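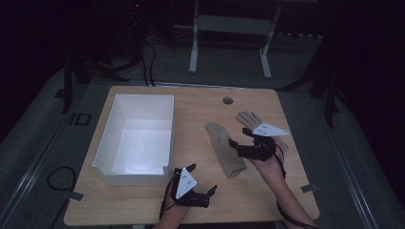
I went up to the Trurenen open day on Wednesday mostly because a friend told me there'd be free soup, and I ended up spending most of my visit at the glove table. The woman running it had been demonstrating since the doors opened, and she was happy to keep talking as long as people kept their elbows out of her way. She works with a black gripper on each hand, each one topped with a white triangle covered in dark dots, and what she had in front of her was about as plain as it gets – two beige gloves and an open white box. "Everybody wants to see it pour a drink," she told me. "I tell them come back when you've watched me do gloves."

So I watched her do gloves. I asked why cloth and she laughed at me a little. "A block stays a block. You pick up a glove by the thumb and now it's a different shape, and you pick it up by the cuff and it's another one." The job, as she explained it, is to get both gloves into the box, and she does it over and over in 18 slightly different starting positions. The recordings go to the team at Zastura, who use them to teach a pair of arms the same thing.

I wanted to know how the arms were doing. She made a face. "On a good morning, fine. On a bad morning they pinch the table." The number she gave me was 60 tries a day, and she wouldn't tell me how many of those end up in the box (I asked twice!). She did say the second glove is always harder than the first, and she thinks that's partly her own fault. "I get bored and I speed up. Then the robot learns to speed up too, so now I have to be good all day long."

She let me try it and wow, was I bad. You squeeze and the fingers close, easy enough, but you can't feel the fabric at all, so I kept grabbing air or grabbing way too much. I also had no idea what to do with the cables. "Let them hang," she said. "You fight the cable, you lose." A kid behind me in line did it perfectly on his first go and went off to find his dad.

Before this she spent six years packing orders at a warehouse in Orkesby, and I asked if it felt strange to be teaching a machine something so close to her old job. She thought about that one for a while. "My wrists would've liked it sooner," she said. "But I'd want to know who's getting the hours. I ask them that here too, and I don't always love the answer."

They're taking the same demo to Buchanan in February, with towels this time. She's not looking forward to the towels.

The soup was gone by 2, by the way, so go early.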